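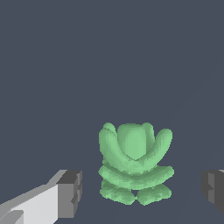 Pale green rounded shape on dark gray. Rendered.

Ticket 394: Labels print blank after the first 100
Product: Plakuvley Stock, label module
Opened by: Jocelyn Dhillon, Skumstead store
Assigned to: Tanner Perron
Status: Closed

Jocelyn Dhillon, 8:40 a.m.
We are relabeling the whole back room for the June count. The job is 1,000 shelf labels, one per item, sent from the office PC to the label printer by the loading door. The first 100 come out fine. After that the printer keeps feeding, but every label is blank. No error on the screen and the light on the printer stays green. I have tried it twice and it stopped at the same place both times. New roll on the second try.

Tanner Perron, 9:15 a.m.
Thanks. Please try these and let me know:
- Print a single label for item 101 on the list.
- Print a test page from the printer's own menu.
- Tell me which template you picked. It is in the lower left of the print window.

Jocelyn Dhillon, 9:50 a.m.
Item 101 prints fine by itself. Test page is fine. Template is "Shelf, wide, with price."
I also turned the printer off and back on. Same result on the big job.

Tanner Perron, 10:30 a.m.
Then the roll, the print head and the item record are all OK. I loaded your item list here and sent it to our test printer with the same template. All of it printed. The difference has to be on your PC or in the connection to the printer. Is the printer on a USB cable or on the network? And has anything been changed on that PC lately?

Jocelyn Dhillon, 10:45 a.m.
Network. Brock Lachance moved us to the new driver last month. I'll ask him to look in here.

Brock Lachance, 11:20 a.m.
Driver is the one from the Cornen download page. I left everything at default. The old one had been set up by whoever was here before me, and I didn't write down the settings — sorry.

Tanner Perron, 11:35 a.m.
That helps. Passing to Masaru Kubo, who handles printer drivers.

Masaru Kubo, 1:10 p.m.
The new driver has a setting called "Store page data in printer." It is on by default. With the wide template, each label carries a price graphic, and the printer memory fills up. Once it is full the printer still feeds stock but has nothing to print on it.

To change it:
1. Open the printer's properties and go to the Advanced tab.
2. Clear "Store page data in printer."
3. Click Apply.
4. Turn the printer off, wait until the light is out, and turn it on again.
5. Send the job from item 101.

If you can't clear the box, you are logged in without admin rights and Brock will need to do it.

Brock Lachance, 1:40 p.m.
Done. It was grayed out on Jocelyn's login but I could change it on mine.

Jocelyn Dhillon, 3:05 p.m.
The rest of the list printed. I checked the last label against the screen and it matches. There is a slight shift to the right on some of them, maybe 2 mm, but the barcodes scan. OK to close.

Tanner Perron, 3:20 p.m.
Closing. For the shift, run Calibrate from the printer menu the next time you change the roll. Anjana Chowdhury will add the driver setting to the setup guide.

Print this ticket | E-mail this ticket

Related tickets
Barcode prints too light on narrow labels
Price missing from shelf label after update
Printer not found after network change
Eyvindsson scanner adds an extra zero
Calibrate option missing from printer menu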